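Jester evaluation: second progress report
2020-03-27 – by Atieno Okoth

We use cookies to remember your reading settings. Accept / Manage

This report covers the second stage of our review of the Jester laundry handling kit, sold by Kestisa and paid for under the Windia small works grant. The first stage dealt with delivery and setup. This one deals with clothes.

We have now logged 240 handling attempts with the two-arm version. The work is narrow on purpose: pick up one garment, lift it clear, and release it over the basket.

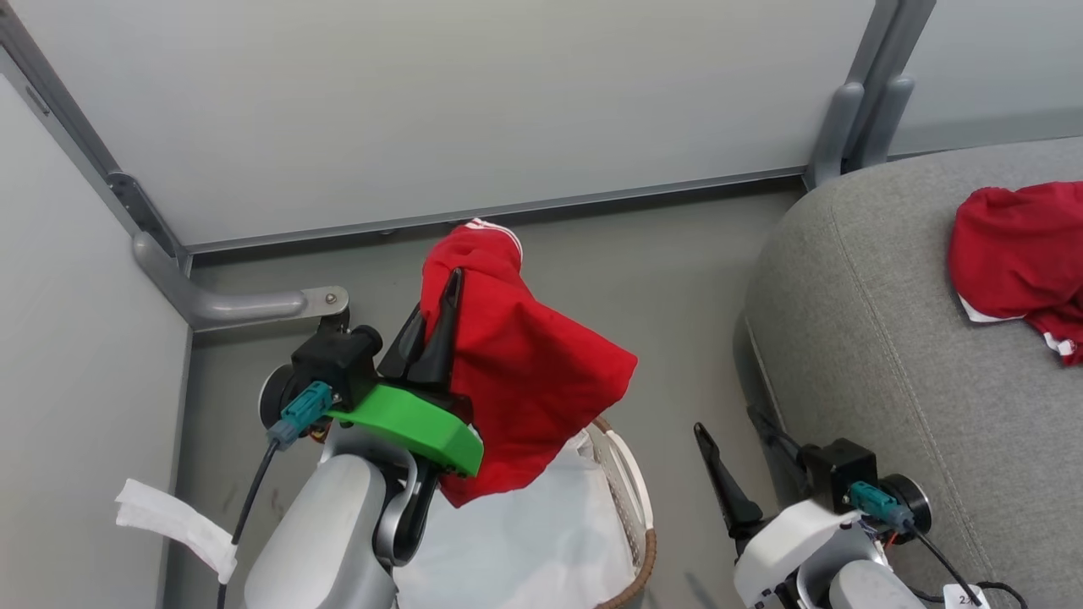
Of those attempts, 42 ended with the garment missed or let go too early. Most of these were thin items lying flat. Crumpled items gave the grippers more to close on and went better. Kestisa's manual suggests a slower approach speed for flat cloth, and we will rerun that group with the suggested setting before we judge it.

Setup time between sessions has come down. Wojciech Nowicki rewrote the start routine so both arms are checked together, and a session can now begin in some two minutes. The kit's own software still loses its saved positions after an update – we have reported this and have a ticket open.

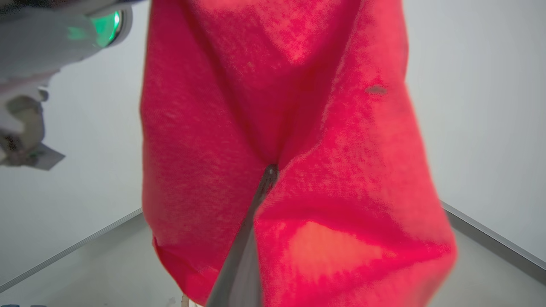 Grip quality is the main open question for the next stage. The kit reports a grip as good or bad and gives no reading in between, so we have been going through the wrist camera pictures by hand. With a knit garment hanging from a pinched point, the soft folds cover a lot of the view, and it is hard to judge where the hem is. Anyone planning to add folding later should budget for a further viewpoint. Głowacki, our parts supplier, has quoted for a fixed overhead mount.

Spending is within the approved amount. The one change we ask for is to move the unused travel money to spare gripper fingers. The final report is due in July.

Comments (3)

Marta: Did you try towels at all?

Wojciech Nowicki: Not in this stage. They are on the list for the next one.

dryline: We have the one-arm kit and lose our saved positions too. Please post if the ticket gets anywhere.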